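**Week 3: Evaluating a bench kit before you buy**
Notes by Corinne Calloway. Bring these to lab on the second half of the topic.

Last week we covered single-arm cells. The kit for this unit is the Brindine two-arm bench, sold as a package: two arms on a shared rail, grippers, a walled work surface and a software license. Drilby, the reseller, quotes 20 working days for delivery. The license covers 3 users and is renewed every June.

Read the offer in two parts. The hardware price is fixed. Support is sold separately, and the cheaper plan answers by email only. Godfrey Langat's review scores the hardware well and the manual poorly, mostly on the chapter about setting joint limits.

The practice task is book packing. It looks simple, but a soft bag changes shape when it is touched, and a book lying flat gives the fingers very little edge to work with.
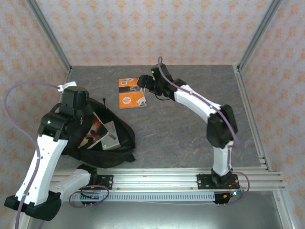

*Fig. 1. Book packing on the two-arm bench. Left gripper over the open bag, right gripper reaching toward the orange book.*

Points to check in any kit of this type:

- **Reach overlap.** Both arms share one rail. Find the area both grippers can get to, and mark it on your plan.
- **Cable slack.** Move each wrist through its full range by hand, with power off. Look for pulling at the connector.
- **Gripper opening.** The data sheet gives 59 mm. Measure it yourself.
- **Stop behavior.** Does stopping one arm stop the other? On this kit it is a setting, and it ships turned off.

Compare with the Fedetine offer in the reader (Riet Smits's section). Fedetine includes phone support but sells the walls as an extra.

For lab: write one page saying which offer you would choose for a small packing station, and what you would ask the seller first. Hand it to Wouter Hermans by Sunday.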